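Rapport de projet — Atelier cuisine et énergie
Comparaison de trois modes de cuisson pour une cuisine d'application
Remis le lundi 6 juin 2022
Encadrement : Gisela Paredes

1. Contexte

Le projet a été mené au second semestre dans la cuisine d'application de l'école Bunenska. Les plaques en fonte installées à l'ouverture du bâtiment doivent être remplacées en août. L'école nous a demandé de comparer trois solutions : gaz, induction et vitrocéramique. Nous n'avions pas à choisir une marque, seulement à fournir des mesures et un avis d'utilisateurs.

Notre groupe comptait 5 étudiants. Gavin Kinnear, chef de travaux, nous a ouvert la cuisine le mercredi après-midi et nous a prêté les thermomètres à sonde. Le budget accordé pour les denrées était de 325 euros, dépensé presque entièrement en oignons, en lait et en beurre.

2. Recettes retenues

Nous voulions des préparations simples, que chacun pouvait refaire à l'identique. Les recettes viennent du cahier de première année :
une béchamel d'un litre ;
un caramel à sec ;
des oignons fondus au beurre ;
un riz pilaf.

La béchamel et le caramel réagissent vite à une variation de chaleur. Les oignons demandent une chaleur basse et stable pendant longtemps. Le pilaf a été ajouté à la demande de Mme Paredes, parce qu'il passe d'un feu vif à un feu très doux.

3. Méthode

Chaque recette a été préparée sur chaque appareil par deux personnes différentes, soit 12 essais pour une première personne et autant pour la seconde. Les casseroles étaient les mêmes partout, à fond compatible induction, de la gamme Panicker. La plaque à induction et la plaque vitrocéramique étaient toutes deux réglées sur un foyer de 2000 watts. Pour le gaz, nous avons utilisé le brûleur moyen du fourneau Plumix de la salle voisine.

Nous avons relevé le temps de montée à ébullition, la température de la préparation toutes les deux minutes, et le temps nécessaire pour revenir à un frémissement après réduction de la puissance. Les préparations étaient ensuite goûtées par le groupe, sans indication de l'appareil utilisé.

4. Résultats

L'induction a été la plus rapide pour porter le lait à ébullition. Le gaz vient ensuite, puis la vitrocéramique. À la réduction de puissance, gaz et induction réagissent presque de la même façon. La vitrocéramique garde sa chaleur plus longtemps, et deux béchamels ont accroché au fond.

Pour le caramel, le gaz a donné la coloration la plus régulière. Sur l'induction, le sucre brunissait d'abord en anneau, au-dessus de la bobine, et il fallait incliner la casserole, ce qui coupe le foyer sur ce modèle. Les oignons ont été jugés équivalents sur les trois appareils. Le pilaf était légèrement sec sur la vitrocéramique — la plaque aurait dû être éteinte plus tôt.

5. Implantation

Le plan de travail actuel est trop court pour deux postes côte à côte. Nous proposons de le prolonger vers la fenêtre et de garder une zone froide entre les foyers et la plonge. Une visite au lycée de Ferkesbridge nous a servi de référence pour les hauteurs et les dégagements.

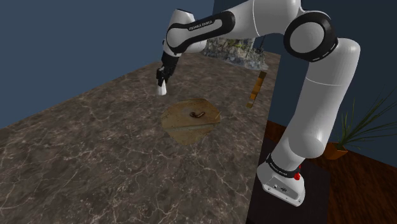
Figure 1 — Bras robotisé blanc et plan de travail en marbre, image de synthèse.

Le raccordement au gaz supposerait de prolonger la conduite et de revoir la ventilation. Nous n'avons pas chiffré ces travaux.

6. Limites et avis du groupe

Deux essais par recette et par appareil, c'est peu. Le brûleur à gaz se trouvait dans une autre salle, plus froide, et sa puissance n'était pas strictement comparable. Un essai de caramel a dû être recommencé après une erreur de pesée.

Le groupe recommande l'induction pour les postes des étudiants et un seul fourneau à gaz pour les démonstrations. M. Kinnear aurait préféré deux fourneaux. Les relevés complets sont classés en annexe A, les fiches de dégustation en annexe B.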